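Keeping an Old Striking Clock Happy at Home

If you have been lucky enough to inherit a clock that strikes the hours, hurray! I have kept one going in our hallway in Lostbridge for 9 years and I still stop on the stairs to listen to it. These tips are for mantel and wall clocks with a pendulum and a key. 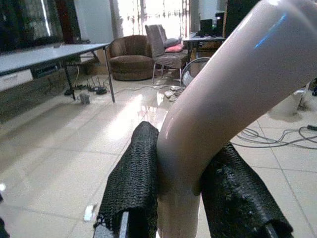 Most of the trouble people have comes from where the clock sits. Pick a shelf or wall that doesn't shake when a door slams, and keep it well away from radiators and sunny windows. A pendulum clock has to stand level from side to side, but your ears are a better guide than the shelf. Listen to the tick. If it goes tick-tock, tick-tock with even gaps, leave it alone. If it limps, slide a bit of thin card under one end and listen again. I used a folded seed packet for years (it's still there).

Winding

Wind on the same day each week, with a key that fits snugly. Go slowly, let the click catch at every half turn, and stop when you feel it go firm. Don't let the key spin back in your fingers! If your clock has two holes, one is usually for the time and the other for the strike, so wind them both.

Setting the hands

Move only the minute hand, and always forward. Pause at each hour and let the strike finish before going on, and at the half hour too if yours strikes then. When the clocks go back in the fall, the easiest thing is to stop the pendulum for an hour and start it again. Lovely excuse for a cup of coffee.

Running fast or slow

There is a small nut under the pendulum bob on most of these. Turn it so the bob drops and the clock slows down, or so the bob rises and it speeds up. Half a turn, then wait a full day before you touch it again. Mine always wants a tweak in February, when the heating has been on for weeks.

Cleaning

A soft dry brush for the case, a barely damp cloth for the glass, and hands off the dial. Spray polish gets into everything, so I use a dab of Trutetti wax on the wood twice a year and buff it with an old T-shirt. Please don't squirt oil into the works - it gathers dust and wears the pivots. Oiling is a job for a repair shop, and I take mine to Goh in Hernton every 6 years or so.

Moving house

Take the pendulum off first and wrap it by itself. Carry the clock upright, and tuck some tissue around the strike hammer so it can't bounce. Take the tissue out again before you wind it. I forgot once and spent a whole evening wondering why my bell had gone quiet!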